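In defence of being bad at things

I have played the concertina for eleven winters and I can play two tunes. One is a hornpipe. The other was a hornpipe when I started it and has since become something slower. I mention this because last month a man at a wedding asked me what I did at weekends, and when I told him, he asked whether I had thought about putting it online.

I hadn't. I have neighbours, and feel that is enough.

It was a kind question and I've no doubt he meant well. But I have been hearing versions of it for years, and they have got more frequent. Bake a loaf and somebody wants to know if you'd sell them. Take up running and you are asked what you're training for. Paint a bad watercolour of the harbour at Skallach and a cousin will tell you, with real warmth, that people pay good money for that sort of thing. They don't. I have stood at the craft market in Skallach in November, in sideways rain, and watched people pay good money for soup.
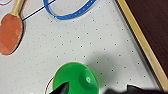 Table tennis: a bat and a bit of free time.

Somewhere along the line the hobby got a job. It used to be the thing you did because you'd finished the other things, and it was allowed to be a bit useless. My grandfather kept a notebook of the weather. He wrote down what the weather had been, every evening, for most of his life, after it had happened and everyone already knew. He never drew a conclusion from it. I asked him once what it was for and he looked at me as if I'd asked what the dog was for.

Now there would be an app. There is an app. I know because I was given a year of Mudico for my birthday, a service that takes any pastime you care to name and breaks it into goals. You tell it you like sewing and it asks where you see your sewing in six months. I saw my sewing in the drawer under the stairs, same as now, but this was not one of the choices. It gave me a streak. I lost the streak. It sent me a message saying it wasn't too late, in the tone of a hospital drama. By the end I was ranked 909 in something, and to this day I couldn't tell you what, though I did find myself wondering who was 908 and whether they could be caught.

That last part is the trouble. It works. I am as vain as anybody, and if you put a number next to my name I'll look at the number. For three weeks I practised the hornpipe with my jaw set, and I got a little better at it and dreaded every minute. Then I stopped practising at all until spring. 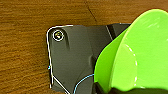 Dark grey and lime green on a wooden surface.

I can hear the objection, mostly in my sister's voice. People like getting better at things. Effort is satisfying. Nobody ever regretted learning the second verse. All true, and I've nothing against people who are good at what they do, especially the ones who fix my boiler. If you want to swim the Channel, off you go, and I will hold the towel. My quarrel is with the idea that getting better is the rent you pay for being allowed to enjoy yourself.

Then there is the kit. The moment you admit to an interest, someone will explain that you've been doing it with the wrong equipment. I drew for years with whatever pencil was by the phone. Then I wandered into Clollo, the art shop on Poduval Lane, for a rubber, and came out with a tin of graded pencils, a roll to put them in, and a leaflet about paper. I haven't drawn much since. Those pencils are too good for me. They deserve a cathedral, and what I like drawing is the cat from behind.

I suspect a lot of cupboards in this country are full of that sort of thing: serious equipment bought by people who were perfectly happy before they got serious. You could furnish a decent-sized town with our bread machines alone.

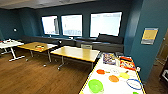
A long bench under the windows, and tables to sit at.

What I'd like back is the middling evening. You go somewhere, or you stay in. You do the thing at roughly the standard you did it last time. Someone puts the kettle on. The talk is mostly about parking. A choir I belonged to for a while was like this, and we were dreadful, and it was full every week. Then a new lot came in who wanted to enter a competition. The singing improved a great deal. I'm told they came second. By then most of the altos had left to join a different dreadful choir, and I went with them, as I can't really hold a line without an alto to lean on. 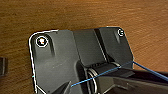

Orla Penhallick
Columnist, Weekend

My editor points out that I'm paid to write this, so it could be said that I turned one of my own hobbies into work and am in no position to lecture. She is right. I used to write long, silly letters to friends, 3,000 words at a go, with drawings of the people on the bus. I don't do it any more. By Friday I've usually had enough of sentences.

Which leaves the concertina. The man at the wedding said he would look out for me, and I said I'd let him know. I have a third tune picked out. It has a hard bit in the middle, and I have decided to leave that bit out.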